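Open day walk-through, Farilville shop, flower table
Checked by: Fotini Kouris, with Syafiqah Harahap on the stop button
When: Friday, before doors. Second look at 2 pm

1. Floor
Tape lines down, dark on gray concrete. OK.
Cable crossing the tape to the top of the table. Needs a cover before visitors. NOT OK.
White scraps on floor, sweep. Check again after lunch.

2. Table and arms
Both arms bolted at the rails, no play when I pushed. OK.
Green mat flat. OK.
Left arm was moving during my check, right one in close over the mat. Tulips out, three in the clear vase, yellow one empty.

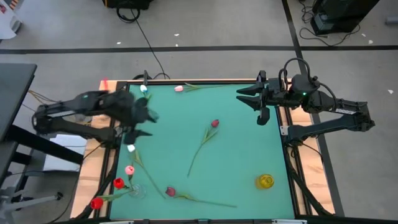 How close can visitors stand while the arms are running?
Behind the tape, and 4 feet back if there are kids in the group. Whoever has the stop button calls it.

3. Stop button
Tested from both sides, arms held postion each time. OK.
Beatriz wants a second button at the visitor end. Agree. Ask Vastis if they can lend one for the day, last May they took 5 days to ship.

4. Glass
Two vessels on the demo table. Would prefer plastic. Genivaldo says the demo was practiced with glass and he's not changing it this morning. Fine, but dustpan within reach and nobody picks up broken pieces by hand.

5. People
Groups of 6, no more. Hinata does the talking, one operator, one on stop.
Staff working at the back bench can stay but need to know when a group comes in. Not told yet as of my check. NOT OK.
Chairs pushed in at the desks, please. Bags too.

6. Power and clutter
Red and black power station on the floor next to the trash can. Move it under the bench or tape around it, somebody will kick it.
Yellow-edged mat by the trash can, corners flat?? didn't get to this one.
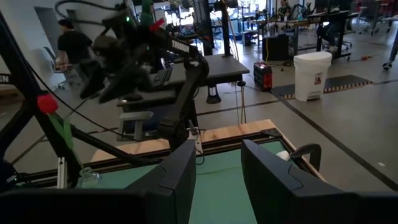 7. Sign-off
Three things open: cable cover, second button, tell the back bench.
Jidance group is first in, Pacheco after them. Dont start either one till the cable is coverd.
Recheck at 2, initials on the door sheet. FK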